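January, afternoon

Second day on the ball wear rig for the Edolcombe FC training balls. Neagu batch, match size 5, all from the same carton. Pressure checked at the start and left alone since.

Ran the first ball to 2000 kicks against the plate, stopping every 20 at the beginning to look at the seams, then less often once nothing was moving. Pressure loss is small. The panel next to the valve is scuffed through the top coat and the seam there feels a bit proud, but it has not opened. 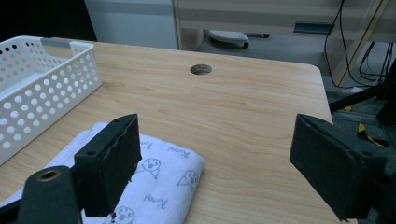 Second ball started late because the return chute kept jamming. Shimmed the left rail and it ran clean after that. Should have done this yesterday. The counter also skipped when the chute backed up, so treat yesterday's total as low by some 20 kicks.

Rebound height is the odd one. Ball two came off the plate livelier than ball one at the same pressure. Could be the bladder, could be the plate bolts. I retightened the bolts and want to repeat ball one before saying anything to the club. Their goalkeeping coaches complained that the Neagu balls "go off" late in a session, and so far I have nothing that backs that up or rules it out. 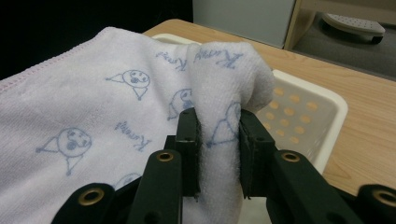
Groltovska ball is next, same 2000, same plate. It needs a night at room temperature first. Their valve takes the thinner needle, don't force the other one.

Wet runs are still to do. Idum want the soak figures by weight, before and after, so zero the scale each time and write down both numbers, even if they match. Last set only had the difference and it was no use to them. 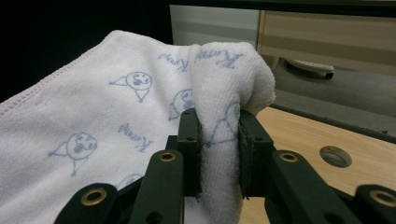

Printed towel, pink stitched edge, held up in a fold.

To do: new plate bolts, label the balls by the valve, copy the counts into the shared sheet.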